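Laundry and Kit Assistant (part-time, fixed term)
Ravstead Community Sports Trust, Lockyer Road site

Ravstead runs junior and adult basketball from two halls, Lockyer Road and Odness. Team kit is owned by the Trust, issued before each fixture and returned afterwards for washing, inspection and storage. The stock stands at over 400 garments. We are recruiting one assistant to work under the Kit Manager, Lorraine Wihongi, from November until the end of the playing season.

Purpose of the post

The postholder processes returned kit, keeps the issue register up to date and reports items that need repair or replacement. A full set consists of a jersey and matching shorts, both carrying the same stock number on an inside label. Sets that come back incomplete are held on the open list until the missing item is traced.

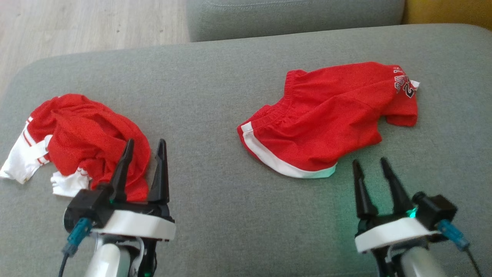
Junior kit is washed at 40 degrees with non-biological detergent and line dried. Tumble drying is not permitted for any garment with printed numbers. Adult kit follows the same cycle but is stored at Odness, and the assistant will travel between the sites once a week. Mileage is paid at the Trust's standard rate.

Main duties

Sort returned garments by team and size, and check pockets and waist cords before washing.
Inspect seams, hems and printing. Put damaged items in the repair crate with a completed slip.
Enter each return in the Tatberg register on the day it is received.
Fold and bag complete sets, jersey outermost, with the stock number showing.

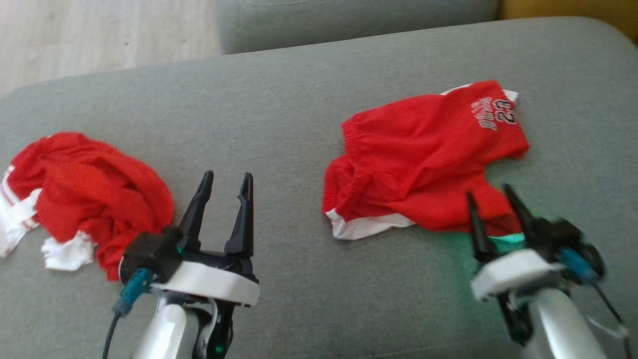

Hours and pay

The post is for 16 hours a week over four days, normally 9.30 am to 1.30 pm. Pay is at Grade 5 of the Trust's scale, with paid leave calculated pro rata. Two late finishes a month are required during the cup rounds, and the time is taken back in the following week.

Requirements

Essential: accurate record keeping, basic spreadsheet use, and the ability to lift bags of up to 12 kg.
Desirable: experience in a laundry, hotel or theatre wardrobe, and simple machine sewing.
A driving licence is useful but not required. The 44 bus stops outside both halls.

How to apply

Send a CV and a covering letter of no more than one page to Lorraine Wihongi at the Lockyer Road office, quoting reference KA 91. Applicants called for interview will be asked to complete a short sorting and data entry task lasting 20 minutes. Two references will be taken up before any offer is confirmed.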